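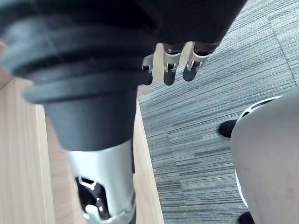 Tokeck is our final-year project, and I am giving this talk for all four of us: Saodah Yusof, Fitriani Hidayat, Zulkifli Latuheru and me, Larasati Sinaga. The task we set was to open an office cabinet and take out a binder. Start with the hand, as most questions last time were on the hand. The fingers have grey metal casings and black rounded tips, and the casings have openings where you can look in at the joints. Point to the opening on the big finger at the front. Saodah's checks before each session are done through there.

Say that the task was changed in October. We had planned on drawers as well. Drop this if we start late.

Slide 2. The wrist camera

Leave this one up for a while. People need time to work out which way up they are. The fingers hang down from the top and the floor behind them is the carpet in our work area. Zulkifli labelled 3,000 stills from the wrist views, and he wants it said that the stripes in the carpet were the worst part. Our first detector took the stripes for edges of things.

There are keys on the wood on the right, beside the arm. Small shiny items like that are a separate class in the labels. The shoe at bottom left comes under "person", and so does the leg.

If asked about the detector: it is a small one, trained on the lab machine overnight. Details are in the report, chapter 4. Do not go into it on stage.
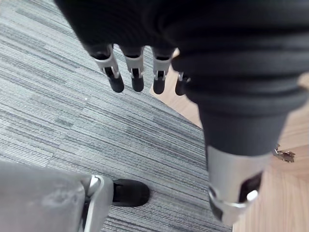 Slide 3. Blur

Fitriani's part. She may take the microphone here if she is back from her other session.

When the camera moves fast, the carpet turns into bands. The fingers stay fairly sharp. So finger position can still be read off a blurred still, but the floor and anything on it cannot be trusted. The blue thing on the right of this slide is a fair test for the room. Ask what they think it is, take two answers, move on.

We threw out 540 stills for blur at first and later put most of them back with only the fingers labelled. Fitriani argued for that and the results got better.
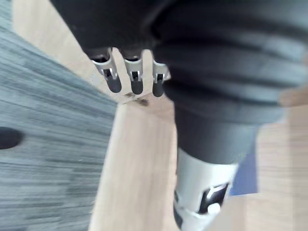 Slide 4. The cabinet

Head view now, looking down past the torso. Door open, hinges on the left of it, catch plate near the top corner. Two binders inside: the flat one on the upper shelf, and a second lower down with its spine facing out. The spine one has the finger hole, and that was our target. Full, it weighs 800 grams on the kitchen scale.

Mention the spare time we lost on the shelf overhang. The lower left part is dark in the head view, so we pass over to the wrist view once the hand is near.
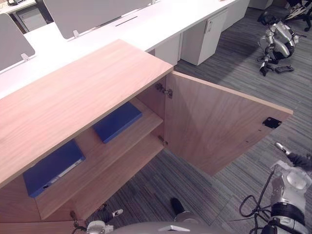
Reading time: 3 minutes

Closing slide. We logged 187 attempts. Opening the door is now dependable. Getting a finger into the hole in the spine is not, and we should say so before someone asks.

Thank Syafiqah Siregar for supervising. The report and the labels go on the Tokeck page after marking. Questions on cost go to Zulkifli, questions on the hand to Saodah.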